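Closing date for expressions of interest: 2023-08-18

# Volunteers wanted: the Retholm noise and memory study

We are looking for adults who live near a busy road, and adults who don't, to take part in a study of night-time traffic noise and everyday memory. The study is run from the Cavus building in Retholm and led by Tahmineh Jalali. We already have 689 people on the register from the first round and need more from the streets either side of the ring road, where few households replied.

## What we want to find out

Most work on traffic noise has looked at sleep and blood pressure. Less has been done on whether people who are woken, or half woken, several times a night do worse the next day at ordinary mental tasks: keeping a short list in mind, following a conversation in a noisy room, remembering to post a letter. We also want to know if people who say they have got used to the noise score any differently from people who say it bothers them.

## Who can take part

You can apply if you:

- are aged 34 or over
- have slept at your present address for at least a year
- have no diagnosed hearing loss (mild age-related loss is fine, but tell us)
- do not work night shifts
- can read and write English well enough to fill in a daily diary

You do not need to own a smartphone. Two people from the same household can both apply, but they must send separate forms. If you take sleeping tablets, please still get in touch - we have a small number of places for people who do.

## What you will be asked to do

The study lasts 18 nights. For that time we lend you a Rashti sound logger, a small box that sits on a bedroom windowsill and records sound levels only. It does not record speech. You will also wear a wristband in bed and fill in a one-page diary each morning, which takes roughly five minutes.

You will come to the Cavus building twice, once before the home recording starts and once after it ends. Each visit lasts two hours with a break. On the first visit we test your hearing, explain the logger and give you a set of memory tasks on paper and on screen. The second visit repeats the memory tasks in a different order. There is a lift, and parking at the rear for blue badge holders.

A few people will be asked back in February for a third visit. You can say no to this and still do the rest.
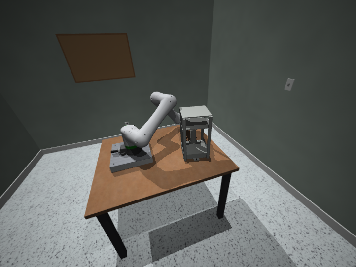 The memory tasks are simple and there is no pass mark. In one of them you look at a picture on screen for a short time, then answer questions about it after a delay filled with recorded traffic sound. The pictures are of plain rooms with a few things in them, and you might be asked what colour the walls were. Another task uses word lists, and a third asks you to press a key whenever you hear a certain tone. Please bring reading glasses if you use them.

## Payment and travel

You will receive a shopping voucher at the end of each visit and a larger one when the logger is returned. Bus fares are refunded on the day if you keep the ticket. We cannot pay for taxis unless this has been agreed beforehand.

## Your data

Your name and address are kept apart from your results. You can leave the study at any time without giving a reason, and ask for your recordings to be deleted up to the point where the analysis starts. The loggers are supplied by Flaromik, who service them but do not see any results.

## How to apply

Pick up a form at the Cavus front desk or ring the building and ask for extension 704. Leave your name, your postcode and a time when we can call you back. Tahmineh Jalali or one of the research assistants will go through a short list of health questions with you by phone and send the full information sheet by post. Please read it before you agree to a first visit.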